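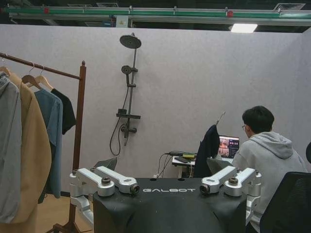
Squeaky Hinges, the Candle Way

I love this one! Tap the hinge pin up with a nail and a small hammer, wipe off the black gunk with an old sock, then rub the pin all over with a plain white candle. Drop it back in and swing the door 17 times (my grandmother's number, and I'm sticking to it). Oil works too, but it drips down the paint and picks up dust like crazy.

If the pin is rusty, give it a quick going-over with 300 grit sandpaper first – two minutes, tops. Hajnalka Vörös wrote in to say beeswax lasts even longer, so that's going on my pantry door in July!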